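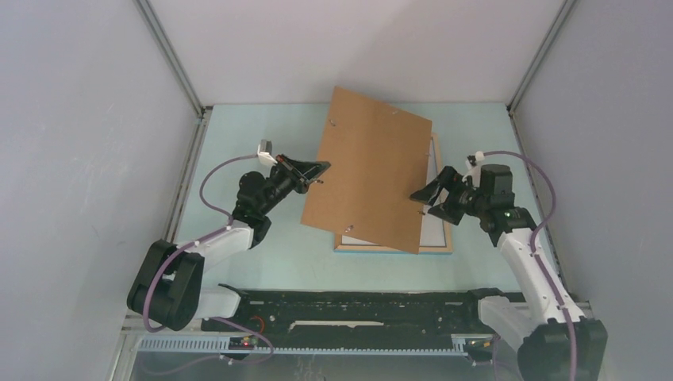 茶色の板と木の縁のフレーム。

フローリング用の床ワックス、今までずっとスーパーで安いのを買ってきて、なんとなく塗って、なんとなくムラになって、まあいいかで済ませてきた私です。でも6月の頭に思いきってちょっといいものを試してみたので、忘れないうちに書いておきますね。

買ったのはWenskaの「床用ワックスモップセット」。伸縮する柄と平たいヘッド、マイクロファイバーのパッドが2枚、それに小さめの受け皿が入っています。ワックス液は別売りで、これはちょっと不親切(箱の写真にはボトルがばっちり写ってるのに!)。私は同じWenskaの半つやタイプを一緒に注文しました。

きっかけは友だちのイヴォナ(Iwona Sobczak)の家に遊びに行ったことです。築年数はうちとそんなに変わらないのに、廊下がなんだかしっとりきれいで、聞いたらこのモップだよって。その場で柄まで触らせてもらって、帰りの電車でもう注文してました。影響されやすい。

組み立ては柄を差し込んでカチッというまで押すだけ、説明書は見ていません。柄はいちばん伸ばすと私の肩くらいまで来るので、腰をかがめなくていいのが本当にラク! 今までは雑巾で四つんばいだったので、もうこれだけで買った甲斐がありました。

塗ったのはリビングと廊下です。午前中に掃除機をかけて、かたく絞った布で拭いて、お昼を食べているあいだに乾かして、それから塗りはじめました。受け皿にワックスを200ml入れて、パッドの片面にだけ含ませて、木目に沿ってすーっと。ヘッドの幅が広いので、うちの廊下なら一往復半でだいたい終わります。リビングの奥から入口に向かって下がりながら塗ったんですが、途中でスマホをソファに置きっぱなしだったことに気づいて、60分間、廊下の端から恨めしく眺めてました(乾くまで入れないので)。これからやる人はスマホをポケットに入れてからどうぞ。

仕上がりは、かなり満足しています。前は窓からの光が当たると拭いた跡がうっすら縞になって見えたのに、今回は斜めから見てもほとんどわからない。半つやというだけあってテカテカしすぎず、裸足で歩いたときもぺたぺたしません。猫も普通に走り回ってます。

気になったところもあります。

まずヘッドの首。くるくる回りすぎて、家具の下に入れようとすると勝手に裏返ることがあるんですよね。テレビ台の下で一回やってしまって、そこだけワックスがちょっと溜まりました。慣れれば手首で抑えられるけど、固定できるツマミがあったらよかったのに。

それから角が苦手。ヘッドの四隅が丸いので、部屋の隅っこに塗れない三角が残ります。私はそこだけ古い靴下を指に巻いて塗りました。見た目はアレですが、きれいに塗れます。

あとパッドの洗いにくさ。使ったらすぐ水につけてと箱に書いてあるのに、夕飯のあとでいいかと放っておいたら端っこがカチカチに固まってしまって。ぬるま湯に一晩つけたら半分くらいは戻ったけど、手触りはもう最初とは別物です。これは完全に私が悪い。替えのパッドは5枚組で売っているので、次はそっちも買うつもり。

ちなみに前に使っていたPesonenのシートタイプと比べると、手軽さは断然シートです。袋から出して拭いて捨てるだけだし、思い立ったときにすぐできる。ただ広い部屋だと途中でかすれてきて、何枚も使うことになるんですよね。普段はシート、季節の変わり目にモップでしっかり、という使い分けがうちには合っていそうです。

そうそう、買う前に自分の家の床がワックスをかけていい床なのかは確認したほうがいいです。うちは大丈夫でしたが、イヴォナの実家はワックス不要の床だったらしく、お母さんが塗ってしまってあとで剥がすのが大変だったそう。入居のときの書類か、床材メーカーの案内に書いてあるはずです。

収納は柄を縮めれば洗面所の隙間に入りました。受け皿はかさばるので、今はワックスのボトルを上に載せて棚の下の段に置いています。

星をつけるなら4つかな。首のぐらぐらが直ったら5つにします。次は秋に寝室もやる予定なので、ベッドをどかす元気があったらまた追記しますね。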